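Speaker notes: What changed on the sorting line

Talk by Eskil Kristiansen, Granström packing house
Given at the Mendine growers' meeting, March 8, 2018

Opening

Thank the hosts. Say who I am: shift lead at Granström, before that a packer on the same line. I am not an engineer. If anyone wants torque figures I can pass on an address at Groltitz, who built the arms.

Say early that this is a talk about the people on the line. The machine gets less time than they do. People who came for the machine can stay behind for the questions.

The house, quickly

We pack peppers, cucumbers and a few aubergines for shops within a day's drive. The peppers are the trouble. They come in every shape, they mark easily, and the stem has to stay on or the shop sends the crate back.

Before the change, the pepper line was two rows of people standing at a belt. Pick up, look, turn, look again, place. Rotation every hour, in theory. In practice the quick ones stayed where they were because the line ran better with them there. I did this myself as a packer and later I allowed it as shift lead. Own up to that here, it matters for the later part.

Sore wrists and shoulders were normal. People taped up before the shift and did not mention it.

What we put in

We started with 2 arms at the end of the pepper line, running software called Esto. They handle the small and odd-shaped fruit, the stuff that goes into mixed bags. The large peppers still go past people.

Pause here. Some in the room will expect the opposite, that the machine takes the easy shapes. We wanted to try it on the hard ones while the volume was low and a mistake cost us one bag.

The arms work slowly. Slower than any packer I have worked with. They also work through lunch.
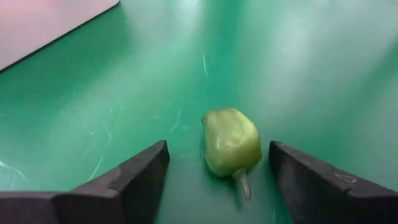
Slide 4. A small pepper between the two gripper fingers, seen from the wrist camera.

Leave the slide up while talking about the grip. The operators look at this view many times in a shift. What they have learnt to check is the space on each side of the pepper before the fingers close. On the slide the right finger is very near the skin and the left one has more room. An operator who sees that asks whether the fruit will be pushed sideways, and whether the stem is in the way. The stem on this one points down between the fingers.

Mention shine. A glossy pepper on a glossy surface gives reflections, and reflections were the cause of a good many stops in the first weeks. The packers worked that out before the fitters did. They had stood under those lamps for years and knew where the glare fell. We moved one lamp and put a shade on another. Cheap fix.

Who does what now

Nobody on the pepper line lost a job. Say this plainly and then say the rest, which is less comfortable: when two people left in the autumn we did not replace them. The ones who stayed noticed. They were right to raise it, and I should have told them before they had to ask.

We trained 5 packers as operators. The training took 30 hours each, spread over October, on paid time. It covered stopping and starting, clearing a dropped fruit, cleaning the fingers, and reading the stop messages. The stop messages were badly written and we asked for new ones. We got some of them.

An operator's day:
Start-up checks and a clean of the fingers.
Watch both arms, step in when one stops.
Look over the finished bags and pull any with marks.
Write down each stop and what the pepper looked like.
Hand over to the next operator in person, never by a note on the screen.

The log was the packers' idea. We went through the first 300 entries together at the table in the break room. Most stops were for fruit lying with the stem underneath. That changed how the crates are tipped out, which was a change for the people at the front of the line and had nothing to do with the arms.

What got better

Wrists. The operators say so, and fewer people ask to swap off the line.

Rotation happens now. With trained operators we have to move people round or they forget how to do it, so the hourly swap is written down and I keep to it.

What got worse

The talk. Packers used to stand side by side and chat across the belt. An operator stands alone with a screen. One of ours asked to go back to packing for that reason and we let her. We have since moved the screen so that it faces the line — a small thing, but you can now speak to someone without turning your back on the arms.

Tiredness of another kind. Watching is hard. You do almost nothing for ten minutes and then you have to be quick. We set the operator turn at one hour and it could be shorter.

Pay. Operators carry more responsibility and for the first months they got the same rate. That is settled now, later than it should have been. If you are planning this, agree the rate before the crates with the arms in them arrive.

If asked about speed

Give the honest answer: per arm, slower than a person. Per day, the mixed bags get done and the packers finish on time. Do not let this turn into a sales pitch for Esto. We pay for it like anyone else.

If asked whether we will buy more

Not decided. The operators will be in the meeting when it is.

Close

Invite people to visit, mornings are best. Ask them to talk to the packers as well as to me. Hairnets are at the door, and no rings or watches on the line.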